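Home | Archive | Bench notes | About
Print this post | E-mail this post

The jaw that let go

I said in April that I would stop writing about grippers for a while. Then the left jaw on mine opened in the middle of a lift, for the third time in a week, and I've been reading maintenance sheets ever since.

The background for anyone new. We use hand-held grippers to record people picking up small household stuff, and the recordings go off to train an arm. The tool is a Clastetus, bought through Sastgate, and the software that logs the jaw position is Plarach. According to the sales page it holds anything "from a grape to a hardcover." I have my doubts about the hardcover. With small, smooth, round things I no longer have doubts, I have a spreadsheet.

What happens is this. You squeeze the trigger, the jaws close, the pads meet the object, you lift. Somewhere in the first couple of inches one side relaxes by a hair. On a sock you would never notice. A bead or a pearl shoots out sideways, and you spend the next five minutes on your knees with a flashlight. The log meanwhile says the jaws stayed shut the whole time. That bothers me a lot more than the dropping does. A tool that drops things is annoying, but a tool that drops things and records a clean grasp is putting garbage in the training set.

Sastgate's first answer was that I was squeezing wrong. Their second was a firmware update, which changed the color of a menu. Santeri Harju, who shares the bench with me, took the thing apart that evening and found play in one of the pivots on the left side. You could wiggle it with a fingernail. The position sensor sits on the trigger end of the linkage, so whatever slop there is out at the jaw never shows up in the numbers.

He swapped in a pivot pin from Aigner and we ran 200 lifts with a plastic bead. Before the swap it dropped 7 out of 50, and I'd thrown that away as my own clumsiness. After the swap, 2 out of the 200. Better, sure. I am not ready to call it fixed. The old pin was fine too when it was new, and nearly all of the wear seems to come from opening and closing, so all we have really done is reset the clock.

I also don't buy the theory going around that softer pads cure this. Softer pads hide it. The object sinks in a little, the slack gets soaked up, and you find out months later when the pad goes hard.
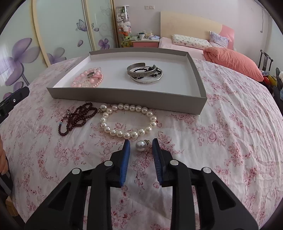 Can you spot a loose pivot without taking the gripper apart?

Most of the time. Close the jaws on a pencil, hold the trigger still, and push the pencil sideways. If one jaw moves and the number on the screen doesn't, you have the same trouble I had.

I've asked Sastgate whether they plan to move the sensor, or at least print a service interval for the pins. They said the question had been passed along. Santeri wants to glue a second sensor to the jaw itself - I think it will fall off, but he's welcome to try. Until then every session starts with the pencil, and the recordings from before the swap stay out of the set, including the ones that look good.

Print this post | E-mail this post
Older | Newer | Archive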